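Unit 7: Chores as a Manipulation Benchmark
Instructor: Haoran Luo. Lab sections: Shaohua Su.

Reading before this unit: the Henurska notes on deformable objects, sections 1 to 4. Skip the appendix on friction models.

The working question for the unit is whether a machine can take over an ordinary chore, start to finish, without someone standing by. We use laundry because every student knows the task and can judge the result. 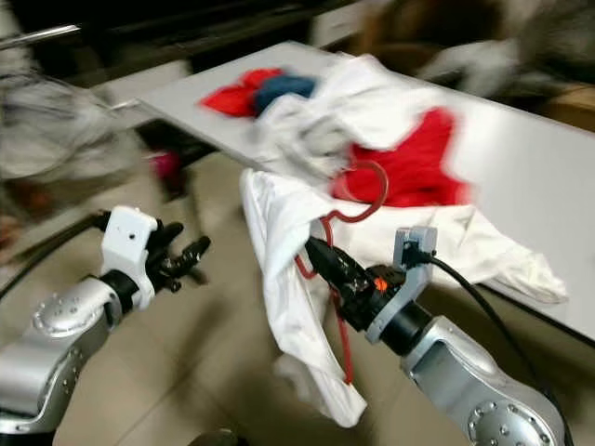 Cloth handling with two arms at a table.
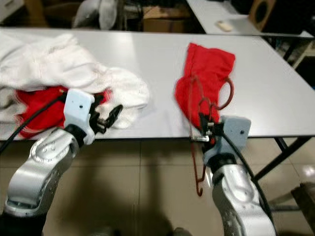
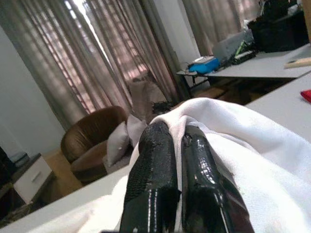

Can a robot do a household's laundry today?
Parts of it. Picking up a garment, spreading it and making a few folds have all been done by two-armed machines, usually on a table and at a pace slower than a person's. The full chore, from hamper to drawer, in a home the machine has not seen before and with no one to step in, is not something you should assume of any system until you have seen the failure counts.

7.1 Why cloth is hard

A rigid part has a pose: three numbers for position, three for orientation. Once the pose is known, the grasp can be planned. A shirt has no such short description. Its state depends on every fold, and most folds are hidden under other folds. Two shirts dropped from the same height will not land in the same shape.

Consequences for the controller:

The grasp point has to be chosen from partial information. A visible edge may be a hem, a sleeve opening or just a crease.

Fingertips may take two layers when one was wanted. From a camera the two cases can look the same.

Pulling on one garment may move its neighbors. In a mixed pile, separation is a task of its own and should be scored as one.

Hangers add a rigid object to a soft one. The hanger must enter the neck opening and the shoulders must settle on it, and the cloth may slide off while the second arm is still at work.

7.2 Shop floor versus home

The usual claim is that factories are solved and homes are not. This is too coarse. Factory automation works where the part is rigid, arrives in a known place and repeats. Sewing, cable routing and bagging of soft goods remain largely manual on many lines, for the same reasons given in 7.1. The useful division is between controlled and uncontrolled input — the building matters less.

A commercial laundry falls in the middle. Flat items of known size can be fed to a machine once a worker has found the corners. Finding the corners is the part that resists automation.

7.3 What to measure

Success rate alone is a poor number. A system that folds 200 towels of one size, laid flat by an operator, has been tested on one condition. Report at least the following:

Starting state (flat, crumpled, mixed pile)
Number of distinct garments, and whether any were used in training
Time per item, including retries
Interventions per hour, with the definition of an intervention
Quality of the result, judged by a person who did not run the trial

The Barton protocol scores a fold on a scale from 0 to 7 and counts a dropped item as 0 even if it is picked up again. The Xue protocol allows recovery and charges the time instead. State which one you used. Results from the two cannot be compared directly.

7.4 Data

Learned controllers in this area are often trained on recorded demonstrations, in which a person guides the arms through the task. The Wumance set used in lab has roughly 2,000 demonstrations, nearly all of them shirts and towels. Expect poor behavior on socks, straps and anything with a zipper.

7.5 Exercises

1. Pick one chore other than laundry. List its steps and mark each as rigid, deformable or mixed.
2. For the same chore, write a definition of "intervention" that two graders would apply the same way.
3. Score the lab trials under both protocols and explain any change in ranking. Maximum 2 pages, due at the May review.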